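Gustholm Kitchen Workspace for Simulated Manipulation Research

Product page, Pastmont Robotics Software
Release 02/01/2019

The Gustholm Kitchen Workspace is a simulated worktop for groups studying how two robot arms may be taught household tasks. It is supplied with its object models, a task editor and the evaluation method developed by our research office, known as the Hedlund procedure. The workspace is intended for teaching and research and is licensed by the site.

Purpose of the method

A policy trained in simulation is often scored only on whether the task was completed. The Hedlund procedure also records the stage at which each attempt failed: approach, grasp, transfer or release. Two policies with the same overall score may fail at quite different stages, and the procedure is designed to bring this out. Thin-walled and open wire objects receive particular attention, as a small error in finger position can decide the outcome.

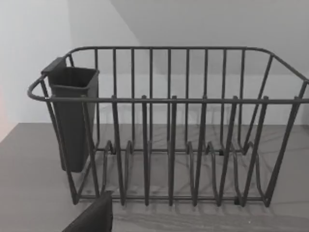

Ekkachai Sitthichai wrote to us that the stage record had altered the order in which his group planned its work. They had expected to spend the summer on grasping, he said, and found that most of their losses came at release. He asked only that the record should also show how long the arm waited between stages, and this was added in July.

Results obtained with the procedure

Our reference study comprised 4,000 simulated attempts with a single policy. Of these, 1,105 ended in failure and were sorted by stage without manual review. A sample was then marked by hand and the two sets of labels compared. Disagreement was confined largely to the boundary between transfer and release – a point on which users are advised to set their own threshold before comparing policies.

The study did not test transfer to physical arms, and no claim is made in that respect.
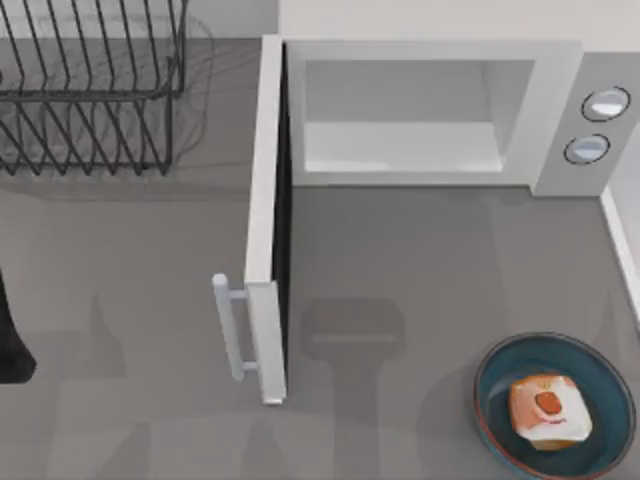
Tasks are defined in the editor by a starting layout, a goal condition and a time limit, which is 60 seconds unless changed. Starting positions may be fixed or varied within set bounds. Where they are varied, the seed is stored with each attempt so that any failure can be replayed exactly.

Supplied with the licence

Workspace and object models
Task editor with 44 prepared tasks
Hedlund procedure, with stage labels and reporting tools
Reference study data and written method

Optional

Gromstead replay viewer, for side-by-side inspection of two attempts
Additional object models – on request

Licences are issued to institutions and not to individual users. Enquiries should state the number of workstations and the intended course or project.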